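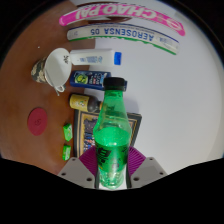 A tenant at Reltbridge asked whether a bottle of green liquid can go in the recycling as it is, provided the cap is on tight. It can't. The same question reaches us in several forms, so the answers are set out below.

Bottles, cups and lids: frequently asked questions

Last updated: 17/11/2020
Reading time: 3 minutes

Does a bottle have to be empty?

Yes. Any bottle with liquid left in it is treated as a reject at the Gorkeck sorting line. Whether the liquid is a drink, a cleaner or something unidentified makes no difference to the sorting. It does make a difference to how you empty it - see the next answer.

How do I empty a bottle if I don't know what is in it?

Go by the label. If it says the contents are a drink, pour them down the sink and run the tap. If it gives a hazard symbol, or cannot be read, leave the bottle closed and upright and take it to the Katen counter. Do not judge by colour. Green liquids handed in there have included soft drinks, washing-up liquid, mouthwash and screenwash.

Do not combine the contents of two bottles.

Caps on or off?

On, once the bottle is empty. Screw caps put in loose fall through the first screen and are lost. This applies to black and coloured caps as well as clear ones.

Does the colour of the plastic matter?

Clear and lightly tinted bottles go in the same bag. White opaque bottles are accepted in that bag too, but are separated later. Black plastic bottles are not accepted at present.

Should I remove the label?

No. Paper and film labels come off in the wash. Full-length shrink sleeves should be cut off and put in general waste.

Can cups go in with bottles?

No. Printed cups are often made of more than one material and the pattern hides the join. Take off the lid, remove any spoon or straw, and place the cup in the crate marked Ngata. Lids go in the crate beside it if they carry a recycling number. Otherwise they are general waste.

What about foam strips and printed packaging strips?

Foam is not collected. Clean foam in lengths over 19 cm can be left at the Katen counter for reuse as packing. Printed card strips go with paper, and plastic-coated ones with general waste. Tear a corner to check: a coated strip stretches before it gives.

How should I sort a mixed table of items?

Stand the bottles that still hold liquid to one side and deal with those first. Lay empty bottles flat, all caps the same way, so that a missed one is easy to spot. Cups and strips can wait.

How much can I bring at once?

The limit is 130 litres per visit. Larger loads need a booking. In August the Reltbridge point took in 258 bags, and some 19 were turned away for liquid.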